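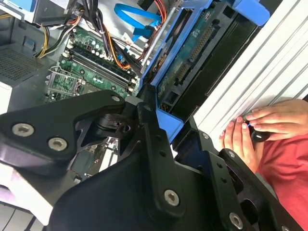

Station 2, computer disassembly: gripper over the open desktop case, blue drive caddy at right.

Jaresby Technical Center
Open Day Safety and Inspection Checklist
Area: Robotics Hall, Stations 1 to 4
Host organization: Istero
Lead inspector: Rebecca Caruso
Station supervisor, Station 2: Boonmee Kamolrat
Visitor flow: Ratree Jitpraphai
Electrical: Marwan Saab
Revision: July, second issue

Scope

This checklist covers the public demonstration of robot-assisted computer disassembly and the three smaller stations beside it. It is completed before doors open, reviewed at the midday break, and signed at close. Each item is marked Pass, Pass with comment, Action, or N/A. An item marked Action must be closed by the lead inspector before the station may run with visitors present.

The first issue of this form was used at the staff preview. Comments carried over from the preview are marked (P).

Section A. Floor and visitor area

A1. Barrier line in place on all open sides of Station 2, 160 cm from the edge of the bench.
Pass with comment. The tape on the north side had been set closer at the preview (P). It has been relaid and measured. R. Jitpraphai

A2. Aisle between Stations 2 and 3 clear, no bags, no stools.
Action, closed 9:40 a.m. Two stools removed to the storage room.

A3. Hall occupancy limit of 400 posted at both entrances.
Pass.

A4. Group size at Station 2 held to 17 visitors, including teachers and parents.
Pass with comment. The school group from Paisan is larger than this and will be divided in two at the entrance. The second half is to begin at Station 4. Guides have been told.

A5. Floor cables covered and taped flat.
Pass with comment. The cover near the Station 3 power drop lifts at one end when a cart crosses it. Acceptable for today. Replace before the next event.

A6. Step platform for younger visitors stable and placed outside the barrier line.
Pass.

Section B. Robot and gripper

B1. Emergency stop tested from the operator position.
Pass. Tested twice, 8:50 a.m. and again after the program was loaded.

B2. Second emergency stop tested from the guide position.
Pass with comment. The button works as intended, but the guide on the first shift had to look for it. Guides must press it themselves once during briefing. B. Kamolrat

B3. Speed limit set to demonstration mode.
Pass. The setting is locked, and the key is held by the station supervisor.

B4. Gripper screws checked for tightness.
Pass. Checked with the hand driver, no movement. The screws on the finger plates and the screw on the linkage arm are to be checked again at midday. One was found a quarter turn loose at the preview (P).

B5. Gripper pivot and linkage free of wire scraps, tape, and label residue.
Pass with comment. Adhesive residue from drive labels collects on the fingers. Wipe between runs with the dry cloth only. Solvent is not to be used while visitors are in the hall.

B6. Wrist camera view shown on the hall monitor.
Pass with comment. The gripper fills much of the lower part of the view. Guides should point this out to visitors, who may otherwise take the dark shapes for part of the computer.

B7. Arm returns to the park position when the program is paused.
Pass.

Section C. Workpiece

C1. Desktop case disconnected from wall power. Power cord removed from the station and stored.
Pass. M. Saab

C2. Power supply housing closed and not to be opened during the demonstration.
Pass. This applies to staff as well as visitors. Questions about the inside of the power supply are to be answered from the printed diagram.

C3. Internal power cables in a position where the gripper will not snag them.
Pass with comment. The black, yellow, orange, and red bundle crosses the top of the motherboard. It is outside the programmed path for the drive removal. If the demonstration is extended to the memory slots, this item must be inspected again.

C4. Blue SATA cable position checked before each run.
Pass with comment. The loop is loose enough to drift toward the drive. The operator is to look at it before every start.

C5. Drive caddy and latches intact.
Pass. Spare caddies are under the bench in the box marked Hototow. The plastic tabs are the part most likely to fail after repeated handling, and a caddy with a cracked tab is to be taken out of use.

C6. All drives used in the demonstration erased and logged.
Pass. The log is held by P. Meesuk. No drive brought in by a visitor may be accepted at the station.

C7. Sharp edges of the case identified.
Action, closed 10:05 a.m. One burr on the rear edge was filed down. Thin metal edges inside the case remain a hazard to bare fingers, and this must be stated in the operator briefing.

Section D. People at the bench

D1. Only the named operator and one assistant inside the barrier.
Pass.

D2. Hands outside the gripper path whenever the arm is enabled.
Pass with comment. The assistant works at the side of the case and handles small parts there. During shared work the assistant stays on the side with the white ribbed panel and does not reach across the drive bay. The operator calls "hands clear" and waits for a spoken reply before the arm moves.

D3. Sleeves fitted or rolled, no lanyards, rings, or loose bracelets.
Action, closed at briefing. Staff badges have been moved to clips. Lanyards had been issued to everyone in the hall, including operators.

D4. Safety glasses worn by operator and assistant.
Pass. Spare pairs are at the guide table.

D5. Small parts placed in the parts tray and not left on the case or bench.
Pass with comment. At the preview a screw rolled off the bench and was found in the visitor aisle (P). The tray now has a raised edge.

D6. Operators relieved at the scheduled change.
Pass with comment. The morning operator ran past the change time at the preview because the audience had questions (P). Questions are welcome, but they should be taken by the guide at the side table while the new operator settles in.

Section E. Visitor handling of parts

E1. Handling table separate from the robot bench.
Pass.

E2. Parts on the handling table limited to cleaned items without sharp edges, batteries, or glass.
Pass with comment. A bare drive platter had been set out by mistake and was removed before opening. Some platters are glass and can shatter if dropped.

E3. Hand wipes available, with a sign asking visitors to use them before going to the refreshment area.
Pass.

E4. Children under the guide's direct supervision while at the table.
Pass.

Section F. Emergency arrangements

F1. Fire extinguisher within reach of Station 2, suitable for electrical equipment, inspection tag current.
Pass.

F2. First aid kit complete.
Action, closed 9:55 a.m. Small bandages restocked.

F3. Guides able to state the evacuation route without reference to the map.
Pass with comment. Five of six guides answered correctly. The sixth was walked along the route by R. Jitpraphai and then answered correctly.

F4. Station shutdown order known to operator and guide: stop the arm, clear the bench, turn off station power, move visitors to the east doors.
Pass.

Midday review

Roughly 2,000 visitors are expected over the full event, and attendance in the morning was steady. Items B4, B5, and C4 were inspected again at 12:30 p.m. with no change. The barrier at A1 had shifted inward at one corner where visitors leaned on the post. It was moved back and a weighted base was fitted.

One run was stopped by the guide when a visitor reached over the barrier to point at the monitor. The arm halted at once, no contact was made, and the run was restarted after the arm had been parked. The stop was correct and the guide has been told so. A second monitor will be hung higher for the afternoon — the present one invites pointing.

Matters open after close

1. Replace cable cover at Station 3 (A5). Responsible: M. Saab
2. Inspect wire routing again if memory removal is added to the program (C3). Responsible: B. Kamolrat
3. Order more drive caddies (C5). Responsible: P. Meesuk
4. Add the spoken "hands clear" exchange to the printed operator card (D2). Responsible: B. Kamolrat

Signed for release to visitors: R. Caruso, 10:15 a.m.
Signed at midday: R. Caruso, 12:50 p.m.
Signed at close: R. Caruso, 5:20 p.m.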